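Bin liners, a thread. We got through 1,427 of them at the Fumstead office last year and I have opinions on the fitting.

1/ Measure the bin before buying. Rim circumference divided by two gives the minimum flat width of the bag. Add a few centimetres for the fold. Most small bins taper, so measure at the top.

2/ Litres on the packet refer to the bag filled to the brim and not tied. A "10 litre" liner in a 10 litre bin leaves nothing to fold over. Go up a size.

3/ We buy in boxes of 1,000 from Grevden. Prilico ones are thicker but the perforations don't tear cleanly and you lose the bottom seal on every other bag.

4/ Fitting: open the bag fully, push a fist into both bottom corners, then lower it in. Trapped air is what makes a liner balloon up the first time something light is dropped in. Press it against the walls as you go down.

5/ Fold the surplus outwards over the rim and pull it down evenly. A third of the bin's height is ample. Half is fine on a small one.
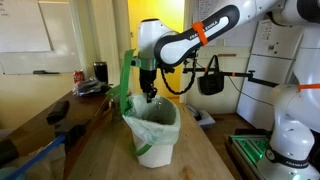 Last changed: 13 November 2019

6/ Small white bin, pale green liner, fold hanging round the upper half. Wrinkled, but it goes over the rim, and wrinkles don't matter. If yours slips, knot the slack at one side.

7/ Do it on a table at a decent height. Bending over a floor bin forty times is how you end up seeing a physio.

8/ The darker table alongside wants clearing next. Red drinks can: empty, rinse, recycling. Crumpled clear and grey packet: general waste unless marked otherwise. Tall black tumbler: kitchen. Glass jar stays.

9/ Thin translucent liners are adequate for paper and wrappers. Anything with a corner goes in last, on top.

10/ Several people have asked about the Owusu drawstring type. Tried them in March. The string takes up most of the fold and they cost double. Back to plain ones.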